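Paewai robotics students take on the folding table ahead of October showcase

PAEWAI, Aug 20, 2024 – For most of us, folding the washing is a chore to be put off until the basket overflows. For the students of the Paewai Community Robotics Club, it has become the favourite part of the week, and they would love to tell you all about it.

The club's newest project, which the students have named Manaten, sets out to teach a robot to fold everyday clothes. Its 11 members have spent the winter break recording themselves at work with hand-held grippers, folding garment after garment so that the robot will have plenty of good human examples to learn from. Their goal is 4000 recorded folds by the October showcase, and with 330 finished so far there is still a fair bit of laundry ahead of them!

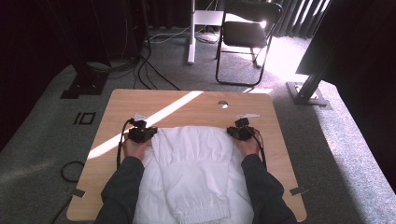

Photo: Anju Bisht / Paewai Community Robotics Club

"You think you know how to fold clothes until you have to do it with a gripper in each hand," said club coordinator Carol Lambert. "The kids were hopeless at it for the first fortnight, and so was I, and we laughed a great deal. Now they argue about the best way to tackle a sleeve or a cuff, and I go home and fold my own washing differently."

Members take turns at the table in pairs, one folding while the other keeps the log and calls out when a fold needs to be done over. White garments have proved the hardest to judge, as the creases can be tricky to make out on a sunny afternoon.

The students are writing their own software, called Cluler, to sort the recordings by type of garment. Mentor Santosh Katiyar, a retired programmer, has been helping them on Tuesday evenings and says he has learned as much as he has taught.

"They ask me why, and then they ask me why again," Mr Katiyar said. "It keeps me honest, and it keeps me up rather late."

The showcase will be held at Cornstead Hall in October. Families, neighbours and anyone curious are warmly invited, and entry is free.

Media contact: Bhupendra Semwal, Paewai Community Robotics Club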